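Branent says gripper swap cut dropped phones, but test leaves questions

HULTHORPE - Branent says its new parallel gripper can set a smartphone-sized slab on a desk stand 90 percent of the time, a claim that rests on 212 attempts and one kind of stand.

The company ran the gripper on a two-arm cell this August against an older one from Venter. Branent has not released the Venter results, saying only that they were "clearly lower."

"Clearly lower is not a number," said Zanele Fourie, who buys equipment for the repair chain Bralitside. "I asked for the failures and got a slide."

Neville Lambert, who led the test, said the arms were reset by hand after each miss and that up to 15 attempts were thrown out over a controller fault. He would not say which gripper was in use at the time.

A wrist camera near the gripper and a view of the whole cell
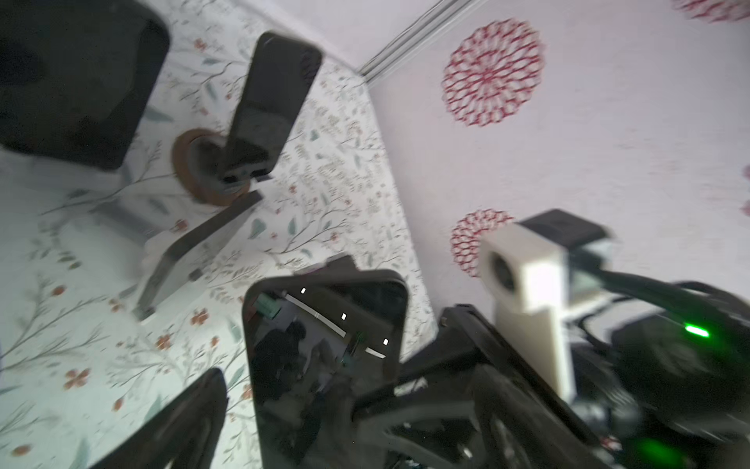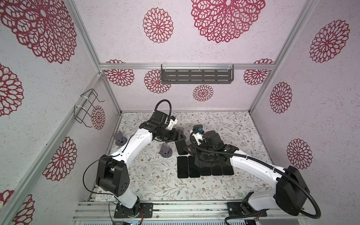 Fourie said she wants to see the same trial with cracked screens, phone cases and a shop counter's worth of clutter before she spends anything. Bralitside handles 200 phones a day at its main shop - nearly as many as Branent tried in the entire test.

Lambert said a second round is planned. Branent has not set a date.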